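Drusitham publishes second edition of its code of practice for hand-held gripper recording

Revised text sets minimum checks for calibration, operator safety and record keeping

Drusitham, the technical body for small-scale automation users, has published the second edition of its code of practice for recording manual tasks with hand-held grippers. The code applies from April to all member sites and to contractors who supply recordings to them. It replaces the first edition in full.

The code covers grippers that are carried and operated by a person and fitted with one or more cameras, where the recordings are later used to train or test a robot arm. It does not cover powered arms, mobile platforms or remote operation, for which members should continue to use the existing guidance on guarding and safe stopping.

What has changed

The first edition left calibration largely to the site. Returns from members showed wide differences in how often cameras were checked, what was written down and who was allowed to sign the result. The working group reviewed 2,388 session logs sent in by member sites and found 192 in which the calibration entry was missing, undated or copied from an earlier session. None of these would be accepted under the new text.

The main changes are as follows.

Calibration at the start of each session. A marker check must be completed before the first task is recorded, and repeated if the gripper is dropped, if a camera or its mount is touched with a tool, or if the jaw pads are changed. A check from the previous day may not be carried forward.

Marker condition. Printed markers must be flat, matt and free from creases, with a clear border on all four sides. The printed size must be measured with a steel rule after printing and the measured value entered in the log. The size in the design file is not accepted as evidence.

Session length. An operator may record for no more than 60 minutes before a break. The first edition gave no limit. Time spent on calibration counts towards the total.

Jaw pads. Pads must be looked at before each session for tears, lifted edges and trapped debris. A worn pad changes how an object sits in the grip and may make recordings from the same tool hard to compare. The pad number and fitting date are now required fields.

Bystanders. Anyone who may be recorded must be told before the session begins, and must be able to have footage of themselves removed. Sites must keep a written procedure for removal and name the person responsible for it.

Record keeping. Logs must be kept for as long as the recordings they refer to. Where recordings are passed to another organisation, the log goes with them. A recording without its log is to be treated as uncalibrated.

"Most of the faults we found were in the paperwork, and a few were serious," said Nélida Retamal, who chaired the working group. "If the size of the marker is wrong in the log, every distance worked out from it is wrong by the same proportion. That error is very hard to find once the recordings have been mixed with others."

Trial period

The draft was tried at two sites before publication. Bimovgate, which records packing and sorting tasks, used it with its full team of operators. Melturis, a supplier of training data, used it alongside its own procedure and compared the two. Both sites asked for the same amendment: that the marker check be allowed in an ordinary room, without a fixed stand, provided that the person holding the marker follows a set order of positions. The working group agreed and the wording of clause 7 was changed.

Kevin Londoño, operations lead at Bimovgate, said that the fixed stand in the draft had been the main objection from his team. "We move between rooms. A stand that has to be bolted down and levelled was never going to travel with us. The set positions can be learned in a morning, and the log shows whether they were followed."

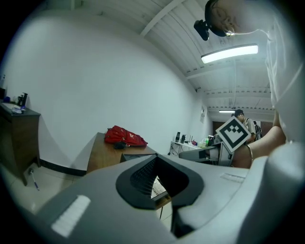
Clause 7 now permits a hand-held marker check under stated conditions. The gripper is kept still while a second person presents the marker at each position in turn, at near, middle and far distance, and then tilted. A square black-and-white marker held up at an angle, so that it reads as a diamond, is acceptable for a tilted position as long as the white border stays in view and the fingers do not cover the pattern. Lighting should be even across the marker, and glare from overhead tubes is to be checked for at every position. The log must name both people.

Clause 8 deals with the room itself. Walkways used during recording must be kept clear, trailing cables secured, and floor coverings fixed. Personal items may remain in the room if they are outside the operator's path – the draft had asked for their complete removal, and this was found to be unworkable in shared premises.

Training and transition

Drusitham will run a half-day course for operators and a separate course for those who sign logs. The course material has been prepared by Yurani Cuadros and Jairo Flores and includes worked log entries, both correct and faulty. There are 800 places in the first round, shared between member sites according to the number of registered operators.

Sites already certified under the first edition keep their certificate until it runs out. Renewals will be assessed against the second edition only.

Copies of the code, the log template and the marker sheets are available to members through the Drusitham document library. Questions on the text should be sent to the standards desk, marked for the attention of Yến Quách.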